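トップ　ノート一覧　機材　手順書　検索

工房ノート　1月　水曜
Gunik 試用の続き(Treloar の指キット、Astero のアームに装着)

昼前から再開。昨日の夜に締めたネジが一晩で緩んでいないか最初に確認した。四本とも大丈夫。トルクは説明書の値より少し弱めにしてあるので心配していたのだけれど、印をつけたペンの線がずれていなかった。このままいく。

先に書いておくと、このキットはかなり気に入っている。借りて使い始めてまだ数日なので褒めすぎないように気をつけるつもりだが、指を交換しただけでこんなに手先の感じが変わるとは思っていなかった。前の指で積み木をつかむときは、閉じきる直前に対象がくるっと回る癖があって、そのたびに姿勢推定をやり直していた。Gunik にしてからその処理をほとんど呼んでいない。ログを見返して、呼び出し回数の列がすかすかなのを見たときは声が出た。

試用期間は30日。Treloar の貸し出し担当とは期間中なら質問し放題という約束になっていて、これがずいぶん助かっている。昨日の晩に送った質問(指先のパッドだけ交換できるのか)にも朝には返事が来ていた。できる、ただし接着ではなく裏からの差し込みなので、抜くときに平らなドライバーを使わないこと、とのこと。使おうとしていた。危ない。専用の樹脂のヘラが箱の底の仕切りの下に入っているそうで、開けてみたら本当にあった。箱の中身の一覧に載せておいてほしい。

■ 取り付けについてのメモ(次にやる人へ)

・Astero の手首フランジにはそのまま合わない。Sasau の棚にあった中間プレートを挟んだ。穴位置は合うが、皿ネジの頭がわずかに出るので座ぐりを少し深くした。
・左右の指は見た目がよく似ているので、内側の刻印を見てから付ける。私は一度逆に付けて、開閉の原点が取れずに午前中を潰した。
・コネクタのケーブルは付属のものだと余長が200ミリを超える。手首を回したときに引っかかるので、根元で一回折り返して面ファスナーで留めた。結束バンドは外すときに被覆を傷つけるので使わない。
・原点出しは指を付けてから必ずやり直す。前の指の値が残っていると、閉じ側で強く当たる。
・手首カメラの角度はそのまま。指先が画面の下のほうに入る位置で、把持中も対象の正面がだいたい見える。

最後の点はもう少し書いておく。新しい指は前のものより幅があるので、カメラの視界をふさぐのではと思っていた。実際に取り付けると、下の両側が指で埋まるのは確かだが、肝心の指先の間はきれいに空いている。外殻が面取りしたような形をしているおかげで、斜めから見たときに奥が抜ける。設計した人はカメラ付きで使うことを最初から考えていたのだと思う。こういうところに気がつくと嬉しくなる。

■ 午前

把持の繰り返し試験。対象はいつもの木の積み木。同じ色のものばかり続けると検出側が甘えるので、赤と青を混ぜて、置く位置と向きを毎回変える。卓上の白い天板はそのまま。手順は前回のノートと同じで、上から降りる、閉じる、少し持ち上げる、止まる、手首カメラで一枚撮る、元に戻す。

力の設定は弱、中、強の三段階から始めて、中と弱の間に一段自分で足した。木の積み木なら弱でもほとんど持てるのだが、置き直すときに天板の面にかすかに擦れて、その拍子に傾くことがある。一段上げると傾きが減る。中まで上げても持ち方は変わらず、音だけ大きくなる。だから足した段が正解だと思っている。名前をつけないと後で混乱するので、設定ファイルでは soft_plus としておいた。センスがないのは承知。

塗装の剥げたところをつかんだときにどうなるかは、特に見たかった点。使い込んだ積み木は角から木地が出ていて、塗膜のある面とは摩擦が違う。前の指だと剥げた面に片側だけ当たったときに滑り始めが早く、そこから全体が回っていった。今回のログではその差が電流値にほとんど出てこない。パッドの細かい凹凸が効いているのだろうけれど、指の剛性のほうかもしれず、まだ切り分けられていない。同じパッドを前の指に貼れれば早いのに、差し込み式なのでそれができない。3Dプリントで溝だけ真似てみるか。誰か暇な人、お願いします(暇な人がいないのは知っている)。
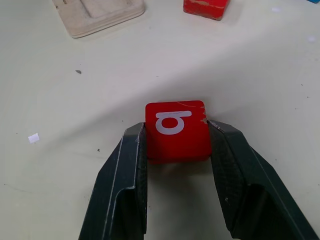 もう一つ確認したかったのは、つかんだあとに文字が読めるかどうか。積み木の面に印刷してある文字を把持中に読み取って、置き場所を決めるのが最終的にやりたいことなので、指が文字にかぶるようでは話にならない。結果は期待以上で、正面がこちらを向いた状態でつかめていれば、文字はほぼ全体が画像に残る。読み違いは主に丸っこい字で出る。小文字の a と q、書体によっては o も混ざる。これは指の責任ではまったくなくて、こちらの認識モデルの問題。向きが決まらないまま読もうとしているのも良くない。天地を先に推定する段を入れる予定で、書きかけの枝がもうある。

光沢も少し気になる。塗装面の上のほうが天井灯を拾って明るくなり、下のほうは指の陰で沈む。一枚の面の中で明暗の差がつくので、単純な二値化だと字の下側が欠けることがあった。局所的なしきい値に変えたら改善。照明を足すよりこちらのほうが楽だった。指が暗い色のつや消しなのも都合がよくて、前の銀色の指でさんざん悩まされた映り込みがない。

■ 数えた結果

ここまでの合計で把持524回、そのうち落下または保持失敗が18回。内訳をざっと見たところ、失敗の大半は降下位置がずれて角をつかんだもので、つかんだあとに滑り落ちたものは少ない。位置ずれは検出側で減らせるから、指そのものの成績はもっと良いと言っていいと思う。とはいえ、積み木でしか試していない数字だ。丸いもの、柔らかいもの、濡れたものはまだ。ここだけ切り取って社内の資料に貼らないこと。前に一度やられて、説明に半日かかった。

あと、試験の条件が途中で一度変わっている。最初の日は原点のずれに気づかずに始めたので、その日の分は上の合計に入れていない。ログのファイル名の頭に old とつけてあるのがそれ。消さずに残してあるが、集計スクリプトに食わせないように。

■ ソフトのこと

キットに付いてくるソフトは、設定画面と、Python から叩ける小さなライブラリの二つ。設定画面のほうは初日に一回開いただけで、そのあとはずっとライブラリを使っている。関数の数が少なくて、名前を見れば何をするかわかる。閉じる、開く、力を読む、幅を読む、止める。これだけ。こういう割り切りは大好きだ!

良かったところ:
・止める命令が他の命令を待たずに通る。閉じている最中でもすぐ止まる。
・幅の読み値が安定している。同じ積み木を何度つかんでもほとんど動かないので、つかんだかどうかの判定に使える。
・エラーの文が親切。どの軸で、何が起きて、次に何を見ればいいかまで出る。

困ったところ:
・ログの時刻がコントローラー側の時計で、Astero 側と合わない。いまは起動時に差を測って後から足している。だんだんずれるかどうかは未確認。
・力の単位が説明書の章によって違う。片方は割合、片方は生の電流値。ライブラリが返すのは割合のほう。
・再接続が遅い。ケーブルを抜いて挿し直すと、しばらく黙っている。壊れたかと思って二回も電源を落とした。待てば戻る。

時刻の件は Treloar に聞いたところ、外から時計を合わせる命令が次の版で入るらしい。待てるなら待つ。待てない人は私の書いた clock_offset.py を使ってください、共有の tools にある。

■ Kiran と話したこと

昼すぎに Kiran Bajpai が様子を見に来て、しばらく並んで画面を見た。Kiran は前の指を選んだ本人なので、替えたいと言い出すのは少し気が引けていたのだけれど、把持のログを見せたら自分から「もう前のに戻さなくていいんじゃない」と言ってくれた。そのうえで指摘が二つ。

一つは、パッドの摩耗。細かい目のある面は、使ううちに目に粉が詰まる。積み木は塗料の粉と木の粉が出るから、詰まりは早いはずで、試用期間のうちに掃除前と掃除後の比較を取っておいたほうがいいという話。まったくそのとおり。今日は終わりにブラシをかけず、明日の朝に詰まった状態で一通り回してから掃除することにした。天板にも細かい屑が落ちていて、これも毎回同じ条件とは言えない。拭くなら拭く、拭かないなら拭かない、と手順に書くこと。

もう一つは、値段ではなく納期。替えのパッドを頼んで何週間もかかるようだと、本番の作業台には載せられない。これは見積もりと一緒に問い合わせ済み。返事待ち。

Kiran は指の外側にある大きなくぼみも気にしていた。軽くするための肉抜きだと私は思っていたのだが、Kiran の考えではセンサーか配線を後から入れる余地なのではないかと。説明書には何も書いていない。もし後から触覚センサーを入れられるなら話が一気に広がるので、これも聞いてみる。勝手に穴を開けて何か入れたりはしない。借り物です。

■ 午後

木の枠のついた板へ積み木を戻す動作を試した。つかむほうは良いとして、置くほう。枠のふちに指の外側が当たらないかどうかが心配で、最初は速度をぐっと落としてやった。まっすぐ降ろすぶんには余裕がある。板が斜めに置いてあるときに、手首の角度を合わせずに降ろすと、幅の広い指のほうがふちに寄る。当たる前に止めたが、角度を合わせる処理は必須だと思う。前の細い指ではごまかせていたところなので、ここは新しい指で手間が増える部分。公平に書いておく。

開くときの幅も調整した。初期設定だと指がいっぱいまで開いて、隣に置いてある積み木を押してしまう。対象の幅に少し足しただけの開き方にしたら、込み入った置き方でもいけるようになった。ライブラリに幅を渡すだけなので修正は一行。こういう一行で済む変更が続くと、午後の眠い時間でも手が止まらない。

そのあと調子に乗って速度を上げた。上げていくと、止まった瞬間に積み木がわずかに揺れる段階があって、その先はつかみ自体は持っていても画像がぶれて文字が読めない。いまの露光だとそこが実用上の上限になる。アームにも指にもまだ余裕があるので、惜しい。露光を短くするとゲインが上がって天板のざらつきが目立つし、照明を足すのは最後の手段にしたい。止まってから撮るまでの待ちを少し入れるのが現実的か。明日、待ち時間を変えながら読み取り率を見る。

■ いまのところの評価(自分用、変わる可能性あり)

買いたい。積み木と小箱の仕分けに関しては、もうこれで進めたいくらい。付け替えがわかりやすく、つかみ方が素直で、ソフトが邪魔をしない。朝に電源を入れて、原点を取って、すぐ仕事が始まるのが本当に気持ちいい。

迷っているのは、別の台で動いている古いアームにも同じものを載せるかどうか。あちらは可搬重量に余裕がないので、中間プレートと指とケーブルを合わせた重さを量ってから決める。秤は Sasau の事務所側に貸してあるはず。返してもらう。

薄いもの(カードや紙の札)は期待しないほうがよさそう。指先の厚みがあるので、平らな面に寝ているものの下には入らない。ふちまで滑らせてつかむ手はあるが、それなら吸着のほうが早い。このキットに全部やらせようとしないで、得意なところで使う。

■ 明日やること

・目の詰まった状態で把持の一周、ブラシ、もう一周
・撮影前の待ち時間の比較
・天地推定の枝をつないで、a と q の混同がどれだけ減るか
・ふちのある板への置き、手首角度を合わせる版
・時計のずれを朝と夕方で測る
・ゴムのボールと布の小袋を探す(引き出しの二段目?)
・Treloar に、くぼみの用途と替えパッドの納期

追記。片付けの前に、足した段の設定のまま青い積み木だけで軽く回してみた。赤との差は感じない。ただ青のほうが塗装が新しいものが多いので、比較としてはあまり意味がない。剥げた青を用意するか、赤の新しいのを出してくるか。どちらにしても明日。

追記二。設定ファイルを上書きする前にコピーを取ること。さっき soft_plus を一度消した。手で書き直したので値は同じはずだが、念のため朝に差分を見る。

関連するノート
・Gunik 開梱と中間プレートの加工
・Astero 手首カメラの固定と校正
・積み木の文字読み取り、書体別の混同表
・前の指の摩耗記録(Kiran)
・吸着ハンドと薄物の試験

前のノート　次のノート　一覧へ戻る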